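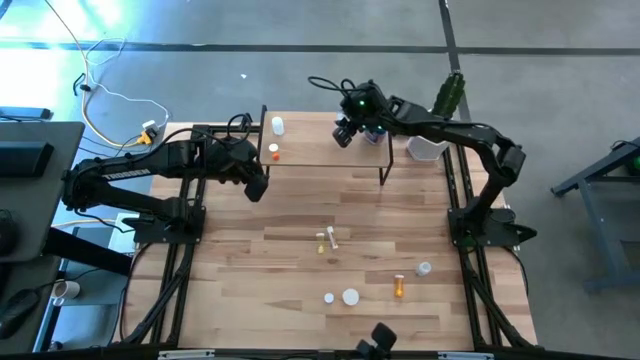
By L. Benmoussa
Contributing Editor

Ask me what the most boring document in robotics is and I'll hand you the Arkmont bench rules, all 14 of them. I love those rules! I spent two days in January with the people who wrote them, and I came home wanting to tape a copy over my own desk.

Rule one is about caps. If a task involves pill bottles, every loose cap and lid goes on the setup sheet before the arms get power, white ones and orange ones alike. Sounds fussy, right? Then I tried resetting a table from memory - two arms, one little shelf, bottles everywhere - and got it wrong twice.

My favorite is rule six, on cables. They can loop over a joint, but you have to run each arm through its full reach by hand first and watch for tugging. The folks at Pladier, who borrowed the rules last year, added a line about cords on the floor, and I think they were right to.

Not everybody is sold. One engineer told me the sheet eats up around 84 minutes a week, and she'd rather have them back (I get it). She still fills it in, though, in pencil, and files it in a binder by the door.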